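Hindport Singers' Forum > Auditions and Training > Starting lessons as an adult

mngata
I would like to request guidance from members. I am 28 and have sung in the Dridby community choir for two seasons. The director has suggested private lessons before the April auditions. Is it reasonable to begin formal training at this age, and should one start with a teacher or with a group class?

Noémi Fülöp
It is entirely reasonable. I recommend a private teacher from the outset. A group class cannot address individual breathing habits, and those habits become harder to correct with each season. Please ask any prospective teacher for a trial lesson before you commit to a full term.

andor_b
I must respectfully disagree with the previous post. The Sárközi evening class costs far less than private study and covers sight-reading, which the audition panel does test. I attended for 11 weeks and passed on my first attempt. Private lessons may follow once the member knows what he needs.

mngata
Thank you both. My remaining concern is practice at home. I share a small apartment, and most of my free time is in the evening, when household work must also be done.
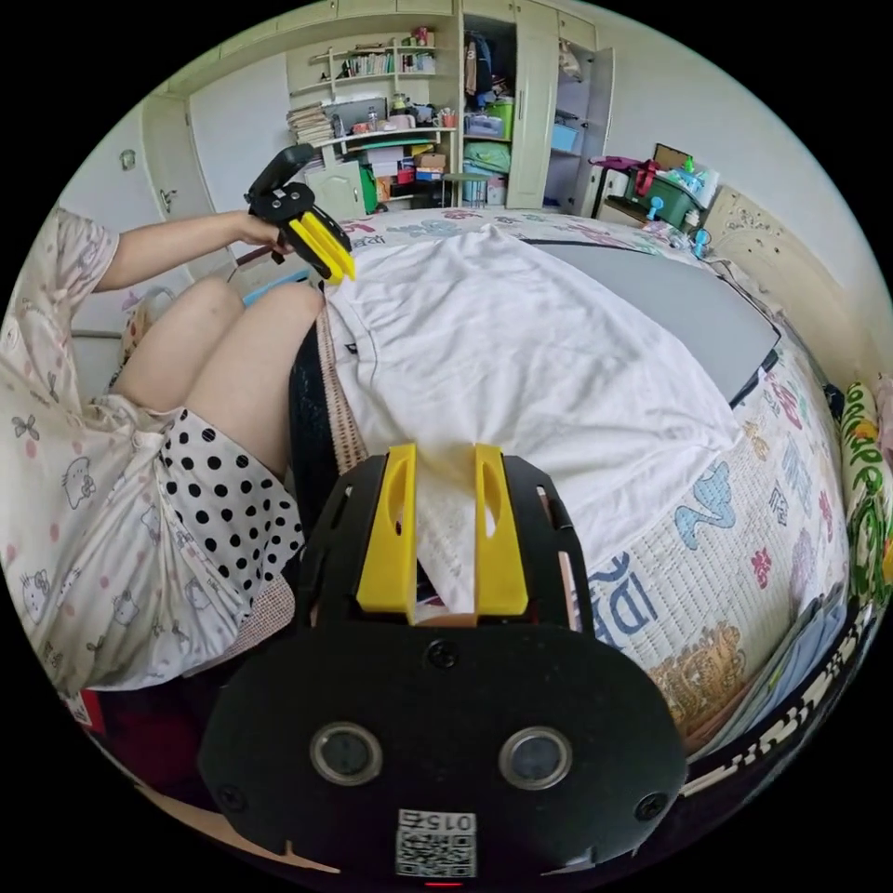 Ljubica Radulović wrote that short sessions are sufficient at this stage, provided that they take place every day. She advised 15 minutes of gentle humming and scales, at low volume, and no full-voice singing after 9 p.m. out of regard for the neighbors.

Noémi Fülöp
I concur with Ljubica on daily practice. I do not concur with Andor on the class. Sight-reading can be learned from a book. Tone cannot.

andor_b
The panel at Trornum gave equal marks for both last season. Members may consult the audition notice.

gtang (moderator)
Members are reminded to keep replies on topic. The notice is posted in the Auditions section. Applicants should prepare one song in English and one of their own choice, and bring two copies of the music for the pianist.

mngata
I have registered for the evening class and will arrange one trial lesson as well. May the song of choice be transposed?

gtang (moderator)
Yes, provided that the pianist's copy is in the new key.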